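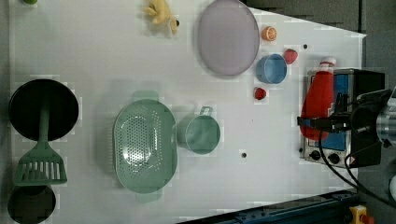
The lavender plate, with a blue cup and strawberries beside it.

Sourdough starter questions, updated 04/03/2025

How often do I feed it?
Mine lives on the bench and gets fed every morning. If yours is in the fridge, once a week is plenty. I've stretched it to 16 days and it came good after two feeds (smelled like nail polish remover though!).

What flour do you use?
Plain white with a spoonful of rye. Wholemeal works too — it just goes faster and you'll want a bigger jar.

Can I have some of yours?
Yes! Bring a clean jar. I can spare 90 grams at a time, and please loosen the lid on the drive home.

Why is my loaf flat?
Usually the starter was past its peak. Try using it earlier, and if your kitchen's cold, give the dough another hour or two. My June loaves take forever.

Do you have a pancake recipe for the discard?
I use Jitendra Bhardwaj's. 200 grams of discard, one egg, a splash of milk, pinch of salt, half a teaspoon of bicarb stirred in last. Makes 11 little ones if you don't eat any at the stove.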